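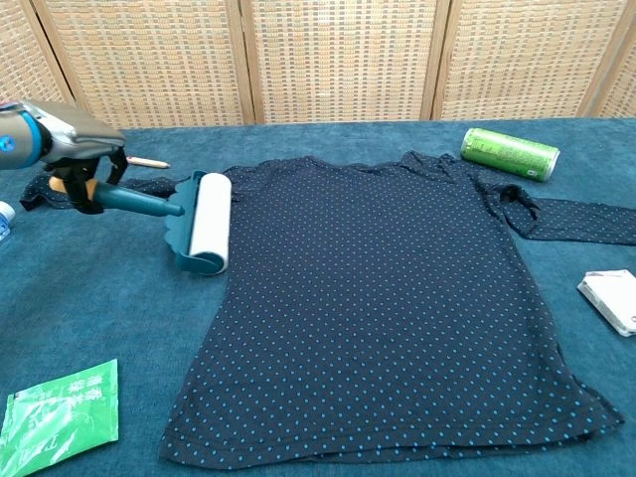 Slower would be better, Rochelle said, and then she said it again in case the first time had been lost under the fan. Slower, and lighter on the way down, and would Mathias please think about how his own mother did it, with little strokes, like brushing a cat that hasn't made up its mind about you.

Mathias said his mother had never owned a lint roller in her life. She used tape wrapped backward around her hand. But he turned the speed down to 60 anyway, because he had been married to her sister long enough to know how these evenings went, and the arm settled its weight on the shoulder of the navy top and began to creep across the polka dots.

They had been at it since supper. The shop belonged to Kwame Osei, who kept it behind his house and let anyone in who would sweep up after themselves, and over the past year it had filled with other people's half-finished ideas: a loom that was going to tie its own knots, a bird feeder with opinions about squirrels, and Mathias's arm, which he had named Wirnis after a dog he'd had as a boy. The dog had been gentle and not very bright, and he thought that was a fair thing to ask of a machine, too.

The top was Vija's. She had worn it to every choir concert for as long as any of them had known her, and these days her hands were so stiff in the mornings that she couldn't close them around a handle, not a roller or a hairbrush or the good teapot. She hadn't complained about it. She had only started coming to rehearsal in a gray cardigan, and when Rochelle asked about the polka dots she'd said oh, well, the cat, and changed the subject to the altos. Rochelle drove straight over to Mathias's that night with the car heater roaring and told him he'd been building that arm for two years and it was high time it had a job.

So now it had one, or was applying for one. The first try had gone badly. The fingers had closed so hard on the handle that it popped out sideways and rolled under the lathe, and it took both of them and a yardstick to get it back. The second try was better, except that the sticky roll took hold of the sleeve and the whole top came along for the ride, over the edge of the table and onto Rochelle's shoes. She laughed until she had to sit down (she said later it had looked exactly like someone leaving a party in a huff), and Mathias wrote in his notebook, under 10/18/21, "holds too tight, lifts too late," which Rochelle said could have gone on her first husband's headstone.

"What's the number now?" she asked.

"Grip's at 106. It was 200 when it spat the thing out."

"And what does that mean in ordinary life?"

He thought about it. He was a man who liked to give a proper answer and didn't mind how long you stood there waiting for it. "A handshake," he said at last. "A handshake with somebody you like but don't know very well."

She nodded as if that was a perfectly good unit, and pulled her stool in closer, and the two of them watched the way people will watch a pot, or a baby, with their chins in their hands. The motor made its small complaining sound. Somewhere out in the yard Kwame was calling his daughter in, and she was explaining, at length, why she couldn't possibly come yet.

"You'll have to teach it about hems," Rochelle said. "And she'll want to hang on to the collar herself. She's particular about collars."

"She can tell it where. I'll put in a big button. Two buttons."

"One for go."

"One for go, and one for the cat."

Rochelle wanted to know what on earth the cat button would do, and Mathias said he hadn't worked that out, but the Christmas concert wasn't until December and there was plenty of room left on the board. He reached over and gave the dial a tiny nudge, down to 58, then thought better of it and put it back. Then he asked her if there was any more of that coffee, and she went to see.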